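Strachan Hall Users' Group
Minutes of the summer meeting, 2025-08-12
Held in the upstairs room, 7 pm

Present: the chair, the secretary, the bookings officer, and one or two people each from the contra dance, the table tennis club, the Saturday choir, the toddler music group, the quilting circle and the tai chi class. 13 in all, which is our best turnout for a summer meeting and very cheering to see!

Apologies were received from the chess club and from the Mandow Street neighbors' association.

1. Minutes of the last meeting

Agreed as a true record with one correction. Under item 4, "the piano will be turned" should read "the piano will be tuned." The choir asked for it to be noted that they would be happy with either as long as it happens before the fall concert.

2. Matters arising

The lock on the side gate has been replaced. Each group should now have a new key. Tai chi still has the old one and will swap it at the end of this meeting.

The coat rail is up and everybody loves it. Toddler music asked if a second, lower rail could go beneath it for small coats. Agreed. The quilting circle has a spare length of rail and offered it, with thanks from all.

The lost property box was sorted in July. Anything still in it at the end of August goes to the thrift store.

3. Fall timetable

This took up the largest part of the evening. The bookings officer passed around the draft and said it was the fullest timetable the hall has ever had, with 42 sessions booked for September alone. There was a round of applause.

Two clashes were found and sorted out on the spot. The contra dance had been given the same evening as the choir's extra rehearsal. The dance will start an hour later that week and the choir will stack the chairs before leaving so the floor is clear. Table tennis and quilting both wanted the big room for their open afternoon. After some discussion they decided to share it and make a joint event of it, with the quilts hung along the walls and the tables down the middle. People were really taken with this idea. Quilting asked that the balls be kept away from the silk pieces, and table tennis said they would do their best but could not speak for beginners.

The chess club had written to ask for a weekly slot in the upstairs room. Agreed, starting in September.

Action: bookings officer to send out the corrected timetable by the end of the week.

4. Open day

The theme will be "Try Something New." Every group will run a short taster session and visitors can wander from one to the next. The contra dance will finish the day in the big room with a live band, and the caller has promised dances that anyone can pick up in a minute - no partner and no special shoes needed. The choir will sing on the front steps at the start, weather permitting, and in the lobby if not.

Toddler music asked if their taster could be in the morning, before nap time. Agreed.

Refreshments: each group to bring one thing. It was pointed out that last year we ended up with 7 lemon cakes and nothing savory. A sign-up sheet is now pinned inside the kitchen door. Please use it, and please look at what has been written above your line before you fill it in!

Posters: the quilting circle has a member with lovely handwriting who will letter them. The bakery on Brivier Road has already said it will put one in the window.

Action: all groups to send a two-line description of their taster to the secretary.

5. The big room floor

The contra dance said how good the floor is to dance on and asked everyone to help keep it that way. Chairs should be lifted when they are moved. Dance shoes should be clean, and street shoes come off for tai chi as before. Table tennis reported that the wheels on one of their tables are sticking and will see to it before the season opens.

The polish we use now leaves the boards a little slick for the dancers. Tai chi suggested trying Univel, which one of their members uses at home. It was agreed to try a small patch by the stage first and for the dancers to report back. 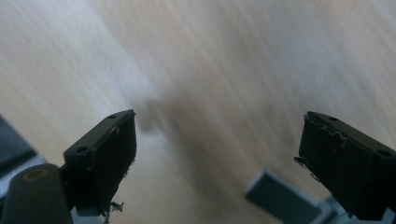
Item 5: pale wood flooring.

6. Money

Hire fees are all paid up to the end of July. The rate will stay the same through the fall and be looked at again in January. The chair thanked every group for paying on time.

7. Any other business

The kettle takes a very long time. Agreed to buy a second one.

The choir is short of tenors and would welcome any from other groups. Table tennis thinks it may have one.

Quilting asked if the upstairs radiator could be looked at before the cold weather. The chair will call the heating company.

The big window blind is stuck halfway again. Please leave it alone until it has been repaired.

8. Next meeting

To be held in January, upstairs room, same time. Date to be sent out with the winter timetable. Items for the agenda to the secretary, please.

The meeting closed at 8:42 pm and most people stayed on for tea and the last of the plum cake.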